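Biten Packaging Notes: README

Version of June 6, 2023

What is in this folder

Biten is a set of written notes on dry grocery packages, with pictures. It covers cookies, crackers, tea and a few boxed mixes. Each record describes one package: its shape, the main color or pattern on it, any words a person can read without a magnifier, and whatever food is printed on the outside. There are 70 records in this release. The notes were written for people who want to sort, shelve or search for packages by how they look.

The name promises more than the folder holds. There is no nutrition data here, no price, no weight and no bar code. If you came for those, a store catalog will serve you better.

Why another one

Fair question, and we are not sure the answer is very strong. The older Mosia list, which we used for a year, recorded the product name and a single color word. "Red box" was the full entry for 11 different packages. Searching it for a particular box of cookies was close to useless, and adding a second color word helped less than its supporters claimed. Biten tries longer notes. Whether longer notes make anything easier to find is still open. Our own small test in May came out slightly in favor, but the people doing the searching had also written some of the notes, so we would not lean on it.

Fields

record: a number, never reused
shape: a few plain words, such as "flat tin" or "tall narrow box"
ground: the color or pattern behind everything else
printed_food: what food is shown on the package, in plain words
lettering: words as they appear, capitals kept
panel: any label area set apart by its color
doubt: anything the writer was unsure of

The doubt field is the one to read first. Early drafts left it blank almost everywhere, and we do not believe a blank doubt field in those records means there was no doubt. The first 13 records were rewritten for that reason.

About printed food

A picture on a box is advertising. We record it because shoppers remember it, and we make no claim that the contents look anything like it. Cookies on a carton tend to be rounder and more generously filled than the ones you end up eating. Please do not use printed_food to guess at the size, number or chip content of the real thing. Someone did this with the Mosia list and the results were silly.

Patterned packages are the hardest to write up. A plaid or a floral print has several colors in it, and two writers will often name different ones. The rule is to name the pattern first, then the deepest or widest color, then the rest.
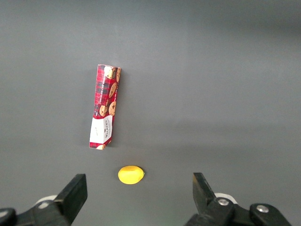
Cookie box lying flat on a gray tabletop. Ground: red tartan with navy and black. Lettering: CHOCOLATE CHIP, small white capitals running lengthwise. Panel: white, lower portion.

Tartan shows the limits of the rule. "Red tartan" is quick to write and most people will picture something close, but it says nothing about how wide the stripes are or how dark the whole box looks from across a room. It also carries a whiff of shortbread, and at least one tester went looking for shortbread when the note they had been given said only "tartan cookie box." The flavor words matter more than the pattern in a case like that, even when they are small. We now ask writers to fill in lettering before ground.

Lettering that runs along the length of a package is copied in normal reading order, with no note of which way it is turned unless the writer thinks it matters. Opinions differ on when it matters. You will find both habits in the records.

Known problems

Shape words are loose. "Tall" and "long" are used for the same kind of box depending on whether the writer thought of it standing or lying down. A search should try both.

Festive packaging is overrepresented. Tins and plaid boxes are more fun to write about than plain cartons, and it shows. Do not treat the mix here as a fair sample of any cupboard.

In the Sepúlveda section, which covers tea, 2 records describe the same carton under different ground colors. Both were kept. We could not agree on which was right, and the carton is gone.

The Imen spelling pass fixed typing errors in our own notes and left printed lettering alone. If a word in lettering looks wrong, check the package before reporting it.

Use

Copy, edit and pass along as you like. Please keep the doubt field attached to its record if you do. Corrections are welcome with the record number, the field, and the wording you would put in its place.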